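Unit 4: Reporting an Incident from Official Statements

Reading: Heitmann, chapter 2, and the Ullwood case file.

4.1 Attribution
The first account of a serious incident usually reaches a newsroom through a police or ministry statement. Students are expected to attribute each fact to the body that released it and to give the time of release. In the Ullwood file, the hotel operator Skidis and the police issued separate statements, and the two differ on when the emergency call was made.

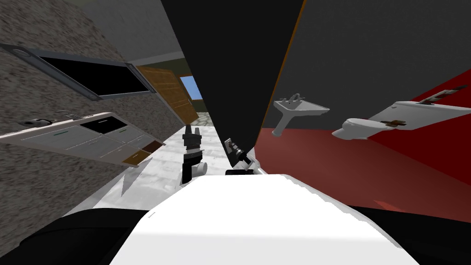

Where statements differ, both versions are to be reported with their sources. The reporter does not choose between them without further evidence.

4.2 Naming
The names of injured persons are withheld until the next of kin have been informed. Rank, nationality and age may be given if officially confirmed. A suspect is described as arrested or charged only when that step has been taken.

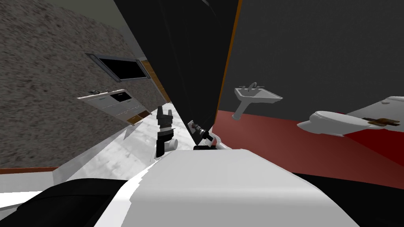

Fig. 2. Vanity cabinet against a granite-textured wall (computer rendering).

4.3 Written exercise
Using the Mirkodik agency copy supplied, write a report of up to 140 words. Underline every unattributed claim in the agency copy and attach it to your work. The exercise carries 28 marks. Submissions go to Tülin Bayram by the end of June.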